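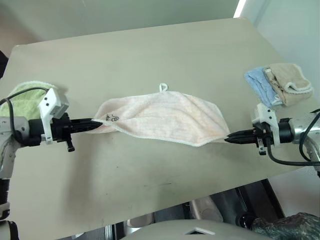
Pink towel, stretched out flat.

Towel month at our place

I've had a thing about towels since January, when I finally emptied the linen cupboard and found out how many of them had gone stiff as cardboard (some were older than my marriage!). So this month's household corner is all about towels, and I'm not sorry.

My favourites are the pale pink fuzzy sort with a little hanging loop on one edge and a bit of dark embroidery in the corner — very hotel, very grandma. Oi-ling Mak wrote in to ask how I get mine to sit flat on the shelf. Give it a good snap first, lay it on a big table and pull it out by both ends until the creases ease off. Then fold it in thirds the long way, loop tucked inside, and in half twice. Doing it on the bed never works for me, the doona has its own ideas.

I skip fabric softener and use half a cup of white vinegar in the rinse. Nkechi Danladi swears by a colder wash and line drying in the shade, and her colours do hold better than mine, so I'm giving that a go this Sunday.

Old ones go to the animal shelter in Melport. They took 12 off me last time and asked for more — bath size especially.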